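The Sponge Drawer, Emptied

Every kitchen has a place where sponges go to be forgotten. Ours was the drawer under the sink, and in May it stopped closing.
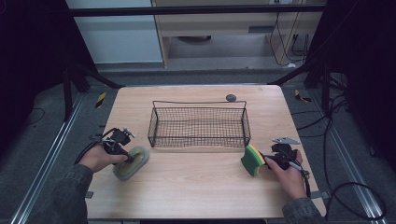 The plan was simple enough. Anything still fit to meet a plate would go into one wire basket, and the basket would live by the faucet where we'd have to look at it. Vasco Baptista voted for a second basket. He was outvoted.

A few notes for fellow hoarders:

Black wire mesh, open top. Air gets in on all sides, and so do crumbs.

The pale yellow oval one is for glasses. It has seen itself promoted from "spare" to "good sponge" - a quick career.

Green scouring layer, yellow foam middle. Pans only. Vaida Org once used one on a nonstick skillet and we still bring it up at dinner.

Sponges retire after 3 weeks, or when they start to smell like a pond, whichever the household admits to first.

The drawer now holds rubber bands. More than 100, at last look.

Posted 10/12/26 in Kitchen, Small Victories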